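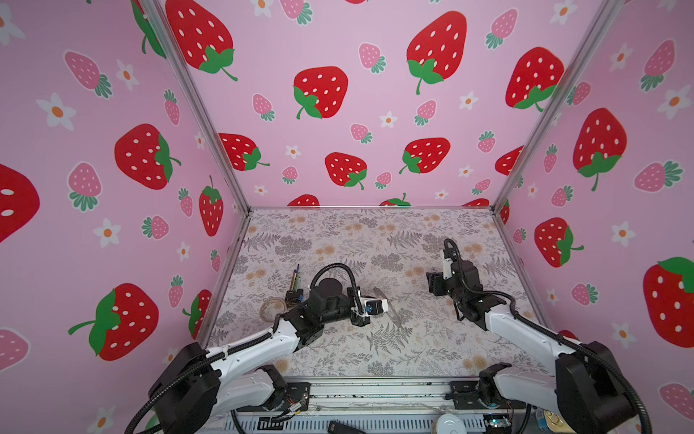

Tapete mit Erdbeermuster auf hellrosa Grund, davor ein heller Stoff mit grauen Farnblättern und kleinen pfirsichfarbenen Blüten

Erdbeermuster

Als Erdbeermuster (auch Erdbeerdekor, bei Stoffen Erdbeerdruck) bezeichnet man ein Flächenmuster, dessen Hauptmotiv die Frucht der Erdbeere ist. Es kommt auf Tapeten, Dekorstoffen, Wachstuch, Geschirr und Kinderkleidung vor und wird zu den Streumustern gezählt, sofern die Früchte ohne verbindende Ranken auf dem Grund verteilt sind.

Merkmale

Die Frucht wird meist in der Seitenansicht gezeigt, mit nach unten gerichteter Spitze und grünem Kelch. In der vereinfachten, comichaften Form sind die Nüsschen auf der Oberfläche als helle Ovale wiedergegeben, der Stiel ist oft eingerollt. Gemusterte Tapeten dieser Art verwenden häufig zwei Fruchtgrößen. Bei der abgebildeten Tapete sind die großen Erdbeeren rot mit grünem Kelch, die kleineren rosa mit blaugrünem Kelch. Dazwischen stehen weiße, fünfblättrige Blüten mit orangefarbener Mitte, was der Blüte der Pflanze weitgehend entspricht.

Bei gerichteten Mustern weisen alle Spitzen nach unten. Ungerichtete Muster drehen die Früchte in verschiedene Winkel und lassen sich auf liegenden Flächen von jeder Seite betrachten. Gestreute Motive verdecken außerdem kleine Ungenauigkeiten beim Ansatz besser als Streifen oder Karos.

Rapport und Verarbeitung

Der Rapport, also der Abstand bis zur Wiederholung des Motivs, richtet sich nach der Größe der Früchte. Bei großfrüchtigen Mustern kann er 60 cm betragen. Für den Zuschnitt wird die Bahnlänge auf ein Vielfaches des Rapports aufgerundet; eine Wandhöhe von 284 cm erfordert in diesem Fall Bahnen von 300 cm. Bei versetztem Ansatz wird jede zweite Bahn um den halben Rapport verschoben. An Innenecken wird die Bahn geteilt und mit geringer Überlappung neu angesetzt, so dass angeschnittene Früchte dort kaum zu vermeiden sind.

Kombination mit anderen Mustern

In der Raumausstattung wird das Erdbeermuster häufig mit unifarbenen Flächen verbunden. Daneben ist die Kombination mit einem zweiten Pflanzenmuster in gedämpften Farben verbreitet, etwa Farn oder Gras auf hellem Grund. Regula Zaugg unterscheidet in ihrem Handbuch »Frucht und Fläche« zwischen führendem und begleitendem Muster und empfiehlt, das begleitende deutlich schwächer im Kontrast zu halten. Valentin Rainer hält dagegen auch zwei gleich starke Muster für vertretbar, wenn sie im Maßstab voneinander abweichen.

Siehe auch: Streublumenmuster, Rapport (Textil), Tapete, Wachstuch

Literatur
Regula Zaugg: Frucht und Fläche. Handbuch der Pflanzendekore. 176 Seiten.
Valentin Rainer: Muster neben Muster.

Zuletzt bearbeitet am 9. Dezember 2025

Kontakt | © Clevex Wohnlexikon | Nach oben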